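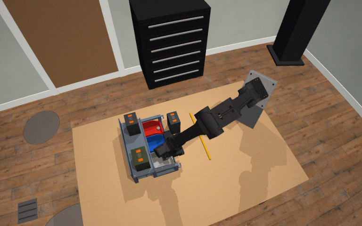

Startposition in der Werkstattszene von Prakley, der gelbe Stab liegt noch rechts vom Gestell.

Prakley im Test: Demos sammeln ohne echten Arm

Kurz vorweg, weil ich wenig Zeit habe und ihr vermutlich auch: Prakley ist ein Simulationspaket zum Aufnehmen von Demonstrationen. Man fährt einen virtuellen Arm von Hand, das Programm schreibt alles mit, am Ende hat man Episoden, mit denen man eine Policy trainieren kann. Physik und Rendering sind dabei, ein paar fertige Szenen auch. Ich habe es seit Mai im Einsatz. Gekauft, nicht gestellt bekommen.

Mein Fall: Imitationslernen, ein Arm, Parallelgreifer. Aufgabe ist simpel. Gelben Stab greifen, anheben, in den blauen Behälter. Klingt nach nix. Der Stab ist aber lang und dünn, der Behälter sitzt im Gestell zwischen dem roten und dem grauen, und drum herum stehen hohe Kästen. Wer da schräg reinfährt, bleibt hängen.

Installation

Ging. Einmal falsche Treiberversion, Fehlermeldung dazu völlig nutzlos (»Renderer unavailable«, danke). Nach dem Update lief es. Die Doku beschreibt an der Stelle noch ein altes Menü. Lizenzschlüssel kommt per Mail, bei mir erst am nächsten Tag.

Steuerung

Drei Möglichkeiten: Tastatur, 3D-Maus, Leader-Arm. Tastatur könnt ihr vergessen. Damit bekommt man diese eckigen Bewegungen, eine Achse nach der anderen, und genau so fährt später auch die Policy. 3D-Maus ist ok, man braucht einen Nachmittag. Ich hab den Leader-Arm von Zunamov drangehängt, wird erkannt, Kalibrierung muss man aber nach jedem Neustart neu machen. Nervt. Steht als bekannter Fehler in der Liste, seit Monaten.

Die Latenz ist gut. Hatte vorher Ellwood, da zog der Arm immer leicht nach und ich hab ständig überkorrigiert – sieht man in den Daten sofort, lauter kleine Zacken im Gelenkverlauf. Hier deutlich ruhiger.

Greifen

Kontaktphysik war für mich der Kaufgrund. Und die ist brauchbar. Der Stab lässt sich mittig fassen oder weiter außen, er kippt dann entsprechend, und man muss mit dem Handgelenk ausgleichen. Genau solche Korrekturen will ich in den Daten haben. In Ellwood klebte das Objekt nach dem Schließen einfach am Greifer, fertig. Bequem beim Aufnehmen, wertlos hinterher.

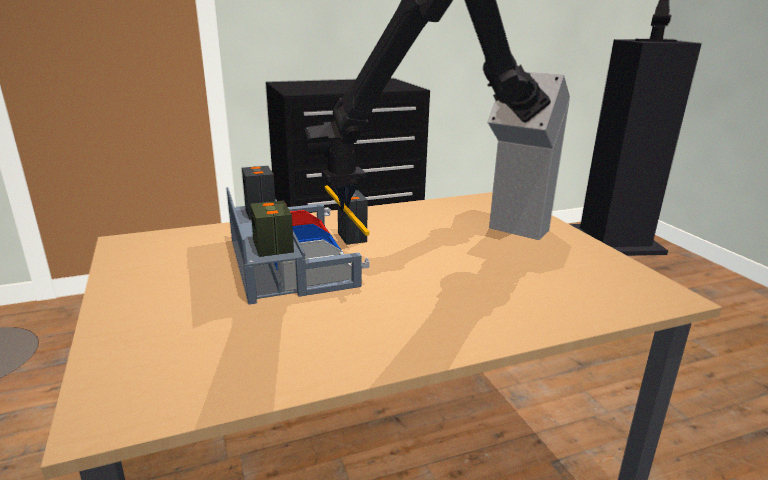
Stab schräg im Greifer, neben dem Gestell mit dem roten, blauen und grauen Einsatz.

Schwäche: sehr dünne Teile. Wenn man die Finger mit voller Kraft schließt, fängt der Stab manchmal an zu zittern und springt raus. Reibungswert hochsetzen hilft, Zeitschritt halbieren hilft mehr, kostet aber Rechenzeit. Ich hab am Ende beides gemacht. Für Würfel und Dosen braucht man das nicht.

Aufnehmen

Pedal treten, Episode läuft. Nochmal treten, Episode zu. Doppeltritt verwirft. Das ist so gut gelöst dass ich es an anderer Stelle vermisse. Nach jeder Episode würfelt das Programm die Startposition neu, Bereich kann man vorher einstellen. Licht und Texturen auch, wenn man will.

Mein Stand nach der ersten Runde: 436 Episoden aufgenommen, 73 davon weggeworfen. Die meisten aus Dummheit, zu früh losgelassen oder Pedal vergessen. Wegwerfen ist übrigens die halbe Arbeit. Prakley hat dafür eine Sichtungsansicht mit Zeitleiste, man kann Episoden markieren und Anfang und Ende beschneiden. Was fehlt: zwei Episoden nebeneinander abspielen. Bitte nachrüsten.

Kollegin Yara Sayegh hat einen Tag mitgemacht, komplett anderer Fahrstil. Sie hebt erst hoch und fährt dann rüber, ich ziehe flach. Beides zusammen in einem Topf ergab zuerst eine Policy die auf halbem Weg zögert. Kann das Programm nichts für, aber ein Feld »Bediener« in den Metadaten wäre schön. Haben wir jetzt über den Dateinamen gelöst, hässlich.

Kameras

Beliebig viele, frei platzierbar, plus eine am Handgelenk. Bei mir laufen zwei feste von außen und die am Greifer. Die Außenkameras hab ich absichtlich nicht perfekt gesetzt, in echt hängt auch nie eine da wo man sie gern hätte. Bei schrägen Anfahrten verdeckt der Arm in der Außenansicht gern mal einen Teil der Behälter. Die Handgelenkkamera rettet einen dann.

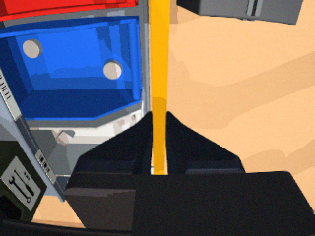

Öffnungswinkel würde ich vor der ersten Episode festlegen und dann nie wieder anfassen. Ich hab mittendrin umgestellt und durfte einen ganzen Vormittag neu rendern. Wenigstens geht das: Prakley speichert Gelenk- und Objektzustände und kann alte Episoden mit neuen Kameras durchrechnen. Großer Pluspunkt. Läuft über Nacht, der Lüfter auch.

Export

Drei Formate, zwei davon funktionieren. Beim dritten fehlt der Greiferzustand, einfach leer. Support (Herr Semaan, Raed mit Vornamen, nett und schnell) hat mir ein Skript geschickt, damit klappt es. Gehört trotzdem ins Produkt.

Training selbst macht Prakley nicht, dafür nehme ich Letum. Die Ordnerstruktur passt ohne Umbau, nur die Zeitstempel muss man umrechnen. Mit den ersten 200 Episoden war das Greifen schon passabel, das Einlegen mies. Mit allen behaltenen dann deutlich besser, Ausreißer vor allem, wenn der Stab ganz nah am Gestell startet. Da hatte ich zu wenig Beispiele. Also nochmal ran und gezielt von dort aufgenommen. Auf dem echten Arm noch nicht probiert, kommt.

Preis

1655 Euro für den Einzelplatz, Updates ein Jahr inklusive. Viel Geld für ein Programm mit kaputtem Exportformat. Dagegen gerechnet: kein verbogener Greifer, keine Szene von Hand zurücksetzen, Aufnehmen am Küchentisch.

Plus: Kontaktphysik, Pedal, Nachrendern, Support.
Minus: Kalibrierung nach Neustart, Doku, drittes Exportformat, dünne Teile nur mit Gefummel.

Vier von fünf. Wer nur Würfel stapelt kommt billiger weg.

Kommentare (4)

Capucine Chauvin
Zum Zittern: probier mal, die Finger langsamer zu schließen statt am Zeitschritt zu drehen. Bei mir war es damit fast weg.

Ghassan Awwad
Danke für den Test. Kann man eigene Szenen importieren oder ist man auf die mitgelieferten angewiesen? Wir hätten ein CAD-Modell von unserem Regal.

Autor
@Ghassan: geht, hab ich mit einem kleinen Halter gemacht. Kollisionskörper musst du aber selber vereinfachen sonst kriecht alles. @Capucine: teste ich heute abend, danke!

Shirley Marchand
Vier von fünf finde ich großzügig. Bei mir hat das letzte Update die Pedalbelegung gelöscht und ich habe eine Stunde lang ins Leere aufgenommen. Die 3D-Maus lief dafür auf Anhieb.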